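February, 6.40 am. In before the heating came on. Restarted the Kelville bench and ran the wrist camera check before touching anything else. Exposure locked, white balance locked. Yesterday's first batch had drifted warm and I've tagged it for review instead of deleting it.

Total on the nested box task is now 618 episodes, of which 146 are marked failed. Paraschiva Hodoroagă wants the failures kept, with the reason coded, and I agree. The Sturix loader drops them by default, so I've changed the flag and written it in the Witden log as well.

The pull handle is the easy part. Black bar on a white lid gives plenty of contrast, and the policy finds it from most starting poses. Alignment of the inner box with the outer is where it falls over. From the wrist, the clearance between the two is mostly shadow, and small yaw errors don't show until the wood binds.

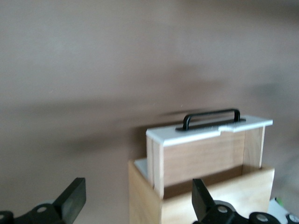
Two changes to the protocol from this morning. Operators pause for 2 seconds at the rim before lowering, so there is a clean segment to label. Starting yaw is now drawn from a list, as left to ourselves we all favour the same angle - mine is obvious in the plots.

Collected 117 episodes under the new protocol by mid-afternoon. Mussa export stalled once on a bad timestamp; patched the parser and reran it. Wrist sore from the leader arm. Still need to recheck the finger pad screws and rename the early folders to match the new scheme.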